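Taven is pleased to announce that registration has opened for the second Taven Berry and Stone Fruit Forum, to be held in Lozano in March. Growers, packers, buyers and nursery owners are invited to apply. (1/7)

The forum will run for 3 days. The first two are set aside for talks at the Lozano trade hall. On the third, delegates will travel by coach to two cherry orchards and a cold store in the Wirkberg district. (2/7)

Severino Montes will chair the opening session on frost losses and late-season pricing. Speakers on soft fruit labour, punnet sizes and export paperwork will be confirmed in the new year. (3/7)

Places are limited to 200. Nearly half were reserved by members before general registration opened. Members who have not yet paid their deposit are asked to do so, as unpaid places will be released. (4/7)

Voltumix will supply the interpreting equipment. Talks will be given in English and Spanish. Delegates who need another language should write to the forum office before booking travel. (5/7)

Exhibitors may now reserve table space in the main hall. Each booking includes one table, two chairs and two delegate passes. Power must be ordered separately. 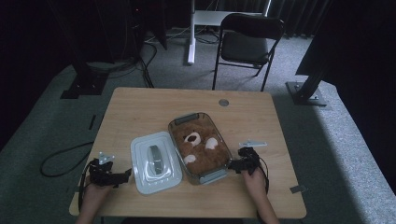
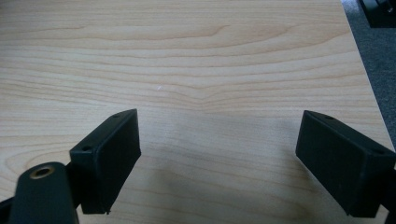 Fruit samples may be offered at exhibitors' tables, provided that variety and country of origin are clearly marked. Cold storage on site is shared and must be requested on the booking form. (6/7)

The reduced fee applies to registrations received by the end of the month. The orchard tour carries a separate charge, and stout footwear is required. Forms are available from the forum office. (7/7)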